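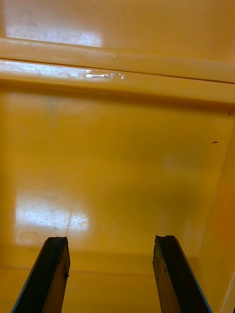
Equipment planning gallery: bin picking, Ralton site

Skesora is replacing part of its hand picking line at Ralton with two gripper arms, and this page keeps the pictures next to the budget notes. The order has to be placed before the end of March. Prices are left out until the quotes from Nguyen and Ederine are both in.

1. Fingers and yellow plastic
Two dark fingers with a thin blue strip down each outer side, standing apart with nothing between them. The tips are blunt and uneven at the top. Finger sets go in the budget as a consumable, and we have put down 3 spare pairs per arm for the first year. Ederine sells them in pairs only. Nguyen will do singles, but delivery is longer.

The plastic is glossy and throws back a fair amount of light, with fine scratches showing in the bright patches. Matt bins cost more and are on the list as an option. We need 206 bins if the whole line changes over, or 70 if we start with the returns area – the smaller number is the one in the current draft.

Still to be priced
Diffused lighting over each station, two stations to begin with.
Bin inserts, if the suppliers want a fixed depth.
Floor fixings and guarding. The guarding quote must include the gate on the loading side.
Training for both shifts, half a day each.
Service cover for year 2 onwards. Ederine includes the first year, Nguyen charges for it separately.

More pictures will go up under the same headings after the supplier visits. Please send corrections to the bin numbers to the Ralton stores office before the draft budget is closed.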